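The Slow Road to Prirnstead

By Aleksi Leinonen
Jul 22, 2020

I had ten days off, a bicycle older than my marriage and a vague idea about the coast. My wife said go, so I went. 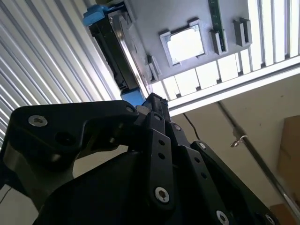 Packing light (sort of)

My friend Vangelis Karras once rode 600 miles with a toothbrush and two shirts, and he has never let me forget it. I took four shirts, a stove I used exactly once and a paperback that got rained on outside Ustik and swelled up like a loaf of bread. By the second morning I'd mailed half of it home. The woman at the post office didn't even blink – I think she gets a lot of us in July.

Hills, and the people on them

The map shows the stretch after Ustik as flat. The map is lying! I pushed the bike up most of it, and near the top I met Raimo Lappalainen, who is 71 and was coming the other way with a bag of plums on his handlebars. He gave me six and told me the bakery in the next village closes at noon. I got there at ten past.

So lunch was the last of the plums, on a wall, with my shoes off. I've had worse lunches in nice restaurants. A dog came and sat with me for a while, then left when it saw there was no cheese.

Rolling in

It's 22 miles from that wall to Prirnstead and I remember almost all of them. There's a long bend where you smell the sea before you see it, and then the road just drops and you let go of the brakes and yell a bit. The guesthouse had one room left, over the kitchen, and supper was fish soup with dark bread. I had two bowls and asked for the recipe. The cook said it was mostly butter, and wouldn't tell me anything else.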